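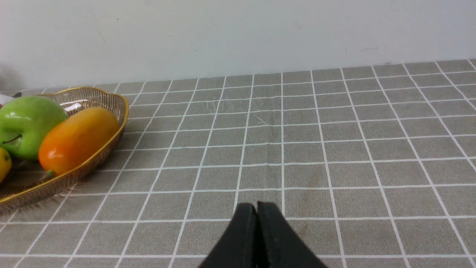

Gray grid tablecloth, plain wall.

Shopping once a week by bus, how do you do it?
Posted in Home & Kitchen by Mizanur Begum

Hi all, long time reader, first post. I moved to Sovalton in May and gave up the car when I did, and I'm still not good at groceries. Back when I drove I just went whenever I ran out of something. Now it's the 868 bus, 30 minutes each way, and the nearest decent store is the big Stukis by the river. There's a corner shop on my street too but the prices make my eyes water (and the lettuce is always sad).

It's only me and my son, he's nine and eats like he's nineteen. My food budget is $300 a month. I keep ending up doing three little trips a week anyway, and every time I go in for milk I come out with chips and a candle. I want to get it down to one trip. The two things I can't figure out are:

How do you carry a whole week of food without your arms falling off? I use cloth bags, and the straps dig in so bad by the time I'm at my door.

And what do you do about fruit and greens? By the end of the week mine are mush, so I go back for more and then the whole plan is shot.

I don't want a delivery subscription, I looked and it isn't worth it for two people. Also my fridge is small, with a freezer on top that fits maybe a loaf of bread and a few flat bags. Any tips welcome, even dumb ones!

Hafþórsson
Top helper, Home & Kitchen

I've been shopping by bus for years so I have opinions on this, sorry in advance for the length.

Carrying first. Put the heavy stuff in a backpack, a real one with padded straps, and keep the cloth bags for light things like bread, greens, cereal and toilet paper. Cans and milk go in the backpack with the heaviest up against your back. I used to carry two totes with the same weight in each and thought I was being clever, and my shoulders still hurt. If the straps dig in even with light stuff, get bags with long straps and wear them on the shoulder. The short ones you hold in your hand are the worst for a long walk.

A folding cart is great if your bus has a low floor. Ask the driver or just look at the door next time you get on. Mine does, so I take the cart when I need rice or potatoes, which for me is every other week.

For the food itself, eat in order of how fast it dies. I do berries, bananas, salad and fresh herbs in the first couple of days, then peppers, cucumbers, broccoli and grapes, and by the end of the week I'm on carrots, cabbage, apples and oranges. Cabbage is your friend! It keeps for ages and you can make slaw out of it when the lettuce is long gone. I write the order on a scrap of paper and stick it on the fridge, otherwise I eat all the apples first and I'm left staring at a bag of brown spinach.

Buy bananas at different stages too, if the store lets you break up a bunch. Two yellow ones for now and a few green ones for later.
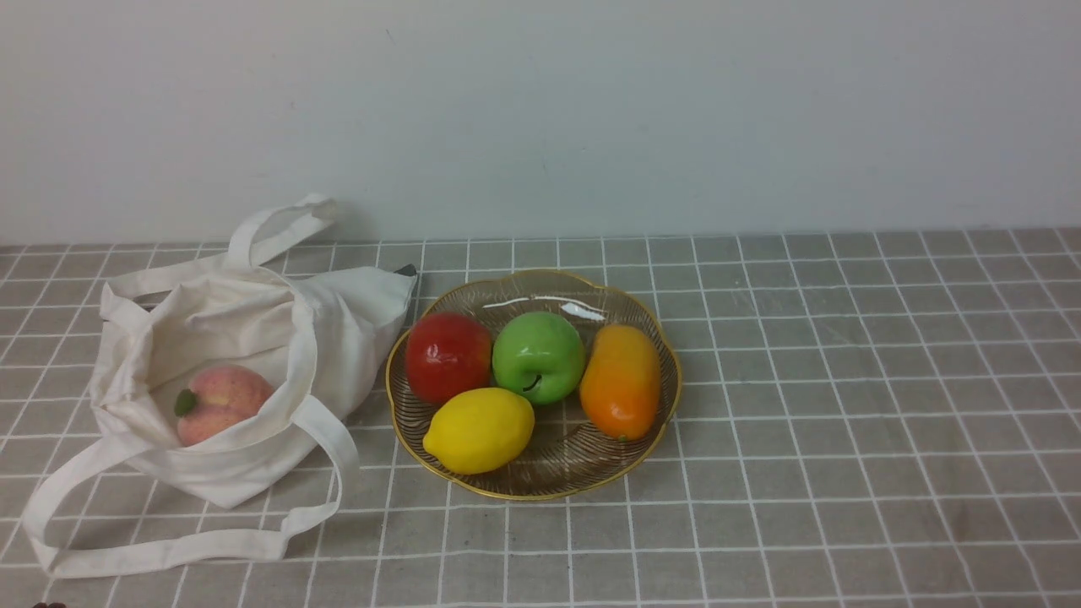
Should I wash all the fruit as soon as I get home?

Wash it right before you eat it, because extra water makes most fruit spoil faster, and if you've already rinsed some, dry it well before it goes in the fridge.

One more thing, greens. Wrap them in a dry dish towel and put that inside a bag in the crisper. Change the towel if it gets soggy. I get an extra four days or so out of kale that way. Spinach not so much, so I buy frozen.

As for the chips and the candle, I can't help you. I've got a drawer full of candles.

Tatsuya Yokoyama

get a bike

Mizanur Begum

Ha, thank you Tatsuya, but have you seen the hill on the way up from the river? I'd have to push it the whole way home with the milk on board.

Hafþórsson, this is super helpful, I never thought of putting the heavy things in a backpack. My son has an old school one I can steal. Question about the budget side though, do you split the money evenly by week? When I do that I can't ever afford the big bag of rice.

Tatsuya Yokoyama

ok real answer this time. I don't split it evenly. First trip of the month is the expensive one, I get rice, oil, oats, beans, flour, coffee, all the stuff that sits in a cupboard. After that the other trips are mostly fresh food and they come out a lot cheaper. So with $300 I'd spend maybe a third of it on the first trip and spread the rest over the other weeks.

I keep the list in Plotance on my phone, my wife adds things to it while I'm already in the store which drives me nuts but it does mean I don't go back. Paper works fine too. Just keep it in the kitchen and write the thing down the second you open the last one, don't wait until it's empty.

For milk you can get the shelf stable cartons. They taste a little different in a glass but in cereal my kids never noticed. Get two and leave them in the cupboard and you've killed your milk run.

Also go in the evening if you can. The 868 is packed after school lets out and you'll be standing with all those bags. After 7 pm I always get a seat. 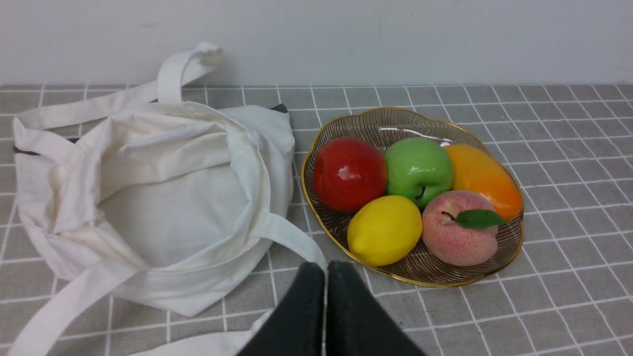
Canvas tote and glass plate with fruit.

Mizanur Begum

Update for anybody reading later. Backpack plus two totes got everything home in one go and my arms are still attached. I did the cupboard shop first like Tatsuya said, and the shelf milk passed with my son, although he asked why it wasn't cold. Cabbage is on trial. I still bought a candle.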